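Notes from the packing side
08/03/2019

So a lot of you have stopped me in the break room to ask how it's going with the arm, and I figured I'd write it all down once and save my voice. For anyone who missed the all-hands, Floden is putting a pick-and-place arm on Line 2 in the sample room, the line where we box up the mixed orders for the small accounts. The one we're getting is called Radia (the vendor's name for it, not ours, though it has stuck).

I've been on that line for 17 years and I'll admit I walked into the first training with my arms crossed. I expected a guy in a polo shirt to tell us how great our lives were going to be. Instead we got Yuk-lan Choi from the Clokine office, who sat down, opened the simulator on her laptop and asked us what goes wrong on a normal day. Well! That took up the whole morning. Short items hiding behind tall ones, stuff placed so close together you can't get your fingers in, labels that have to face out. She typed the entire time.
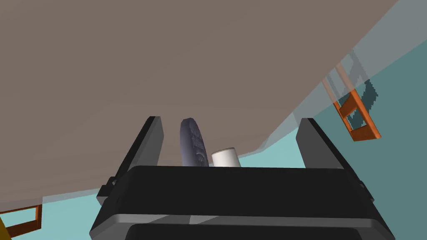
What I didn't expect is how much of the job we'd end up explaining. You don't think about how you pick something up, you just do it. Then somebody asks you how far you open your hand first, or which of two things you'd grab if they were side by side, and you stand there moving your fingers in the air like a fool. Lu and I argued for a good ten minutes over whether you go for the tall one first. (I say yes. Lu is wrong.)

Now the part everybody really wants to know. No one on Line 2 is losing hours. We have that in writing, and it's posted by the time clock if you want to read it yourself. What does change is the rotation. The arm gets the repeat orders, and two of us per shift will load trays, check labels and clear it when it gets stuck. The odd orders stay with us, and so does anything marked fragile. Last month we boxed 1,476 mixed orders by hand, and my wrists could tell you about every one of them, so I'm not going to cry over giving some away.

I do have worries. The tray work is quieter and you're more on your own, and I like talking to people while I pack. I said so in the meeting and they've agreed to 30-minute turns at the trays to start with — we had asked for that, and they had wanted longer. If it's still lonely, tell me and I'll bring it up again.

Simulator sessions are open to all shifts, not just ours. Each one runs 40 minutes, on the clock, and the sign-up sheet is on the door of the sample room. Bring your complaints, Yuk-lan likes those best.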